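CAPÍTULO 3
Montagem de um posto bimanual em espaço doméstico

Objetivos do capítulo

Ao concluir o estudo deste capítulo, o leitor deverá ser capaz de:
delimitar a área de trabalho de dois braços articulados diante de uma mesa comum;
fixar a base comum e encaminhar os cabos sem restringir o movimento das juntas;
selecionar objetos de ensaio adequados à abertura da garra;
registrar as condições iniciais de uma tarefa de modo que outra pessoa possa repeti-la.

3.1 Considerações iniciais

Os capítulos anteriores trataram da cinemática do braço isolado e da escolha dos atuadores. Passa-se agora à instalação do conjunto em um local real. A literatura técnica costuma supor uma bancada de laboratório, com superfície livre, iluminação uniforme e piso nivelado. O construtor amador e as oficinas compartilhadas raramente dispõem dessas condições. Trabalha-se na cozinha, na garagem ou em uma sala cedida, entre objetos que têm outro uso durante o restante do dia.

Adota-se como fio condutor o projeto Skulesetti, desenvolvido na oficina compartilhada Ciltari. O projeto consiste em um par de braços montados sobre uma base comum, voltados para uma mesa, com uma câmera na parte superior e outra junto à garra. A tarefa de referência é a arrumação de utensílios de mesa: aproximar a garra de um talher, segurá-lo e recolocá-lo em posição determinada. Trata-se de tarefa modesta na aparência, mas que reúne quase todas as dificuldades de uma montagem caseira – peças delgadas, superfícies com reflexo, objetos vizinhos e pouca folga junto à borda da mesa.

3.2 O espaço de trabalho

Entende-se por espaço de trabalho útil a região da mesa que pode ser alcançada com a garra em orientação adequada à tarefa. Essa região é sempre menor que o alcance geométrico do braço. Um talher situado no limite do alcance pode ser tocado pela ponta dos dedos e, ainda assim, não ser apreendido com segurança.

Recomenda-se que os objetos da tarefa sejam dispostos na parte da mesa mais próxima da base e que os demais utensílios permaneçam ao fundo ou nas laterais. Em ambiente doméstico, a retirada completa desses utensílios nem sempre é viável; basta que sua posição seja conhecida e que não interfira na trajetória dos braços.
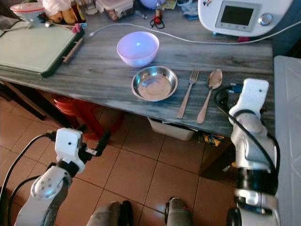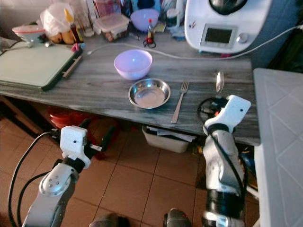
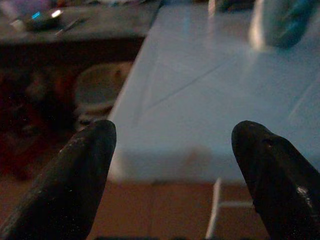 Figuras 3.1 a 3.3. Posto de trabalho do projeto Skulesetti. As duas primeiras mostram a mesa e os dois braços; a terceira, os dedos de uma garra em primeiro plano.

A zona compartilhada pelos dois braços requer atenção particular. Nela, o movimento de um membro pode obstruir o do outro, e o erro de posição de ambos se soma. Na fase inicial do projeto, convém atribuir a cada braço uma metade da mesa e autorizar a passagem pela zona comum somente após a verificação individual das trajetórias. A divisão pode ser marcada com fita adesiva de baixa aderência, removida ao término da sessão.

3.3 Fixação e cabos

A base deve ser fixada a uma estrutura independente da mesa. Quando os dois elementos se apoiam um no outro, a vibração dos motores transmite-se aos objetos de ensaio e altera a sua posição entre uma tentativa e a seguinte. Na primeira versão do Skulesetti, concluída em julho, a base apoiava-se no próprio tampo. O deslocamento medido ao fim de 17 ciclos foi de cerca de 2 centímetros, valor incompatível com a apreensão de um talher. A versão seguinte adotou o suporte Brollby, apoiado no piso.

Quanto aos cabos, cada junta deve poder percorrer todo o seu curso sem tracionar o condutor. Deixa-se uma alça folgada nas proximidades da garra e prende-se o cabo apenas nos segmentos rígidos, nunca sobre a articulação. A verificação é feita com os motores desligados, conduzindo-se o braço manualmente até os dois extremos de cada eixo. O conector Morin, empregado neste projeto, possui trava lateral e deve ser inspecionado antes de cada sessão.

3.4 Registro das condições iniciais

Todo ensaio será precedido do preenchimento da ficha de sessão, cujo modelo se encontra no apêndice. A ficha contém a relação dos objetos, a posição de cada um em relação à borda frontal da mesa, a orientação dos talheres e a fonte de iluminação em uso. Alterações feitas durante a sessão são anotadas no momento em que ocorrem, com a indicação do ciclo correspondente.

A substituição de um objeto por outro de mesma função constitui alteração de condição inicial e deve constar da ficha. O material e o acabamento modificam tanto o atrito nos dedos da garra quanto o aspecto do objeto na imagem captada.

A seção 3.5 apresenta o procedimento de calibração das câmeras e a determinação da posição da borda da mesa no sistema de coordenadas da base.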